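Oiling an old tabletop – how many coats?

estorer57
Posts: 1,406
I'm finally doing my kitchen table and I'm so excited! Solid wood, lots of grain, bought used from a family in Idmont. I've sanded it down and the first coat of oil went on last night. The color just woke up! Now the can says two coats and my neighbor swears by five. What do you all do?

ohnat
Posts: 70
Oh, you're in for a treat. Three thin coats, a full day between each, and wipe off everything that hasn't soaked in after 15 minutes. Go with the grain. I love a top where the darker streaks really show, something in this direction: 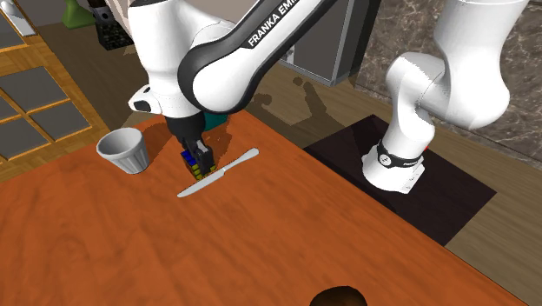
Orange-brown with dark streaks

Mine got close after the third coat – I was grinning all weekend.

vakulenko_o
Posts: 40
Have to disagree on three. On a kitchen table that sees hot pans and kids, I'd do five, and a fresh one every July. Three is fine for a desk.

ohnat
Five on a tight-grained wood just sits there and gets sticky! Ask me how I know, haha. What species is it, estorer57?

estorer57
The seller thought cherry, but he wasn't sure. It's pretty heavy.

vakulenko_o
If it's cherry, I'll give you four. Put a spoonful of water on a corner once it has cured and see if it beads.

estorer57
Love that, will try it on the underside first. Second coat goes on tonight at 8!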